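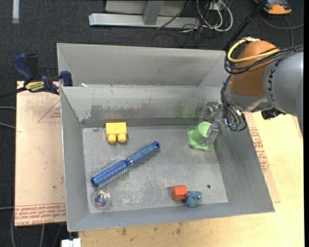 Funders > Grant reports > Lougher Seed Library > Spring update

The Lougher Seed Library had its best spring so far, and we're so pleased to be able to tell you about it! Your grant opened the second year of the project, and by the end of March we had handed out 3,000 packets of vegetable and flower seed at the two branches (Lougher Main and Danier Road). Most of the cleaning and sorting is done at home or in the branch meeting rooms, and a lot of it comes down to having the right container. For threshing dry beans you want something like a big open metal bin with tall sides, scratched and scuffed on the bottom and none the worse for it, so the pods can be stamped and rubbed hard and the beans stay in. For lettuce and other light seed we use wide trays and a very gentle hand.

What the money has paid for so far

The largest cost was the card-drawer cabinet at Danier Road, which went in just before the planting rush. People love it. They pull out a drawer to look for peppers and come away with peppers, a marigold and something they've never heard of. We also bought packets, labels, silica gel and a small germination mat for testing. The printing came in under budget, and with your agreement we'd like to move what's left into shelving.

Seed coming back

This is the part we were nervous about in our application, and it went so much better than we expected. We had hoped for a few jars. By April 2023 we had 35 households returning seed they had saved themselves, mostly beans, tomatoes and calendula, and one huge paper sack of dill. The Kolero pole bean did especially well. It's a flat brown bean that has been grown in back yards on the east side for years, and until last fall we had none of it at all. Now there are enough packets for both branches, plus a reserve jar in the freezer.

Squash has been harder. Several returned batches had crossed, so we've set those aside and are writing a one-page guide to hand pollination before the plants flower.

Workshops

We ran 3 of the planned sessions: starting seeds indoors, saving bean and pea seed, and reading a seed packet. The bean session filled up and we had to bring in chairs from the children's room. The tomato session has been moved to July, when there will be ripe fruit to ferment.

Next steps

The Bolari branch has asked for a collection of its own, and we're hoping to open it with some 1,000 packets. It has a sunny south window and a patch of ground by the bike rack that would make a lovely demonstration bed. We still need a decision on water access there before we can promise a date. The updated budget sheet and the germination results are attached, and our next report will cover the summer growing season and the fall returns.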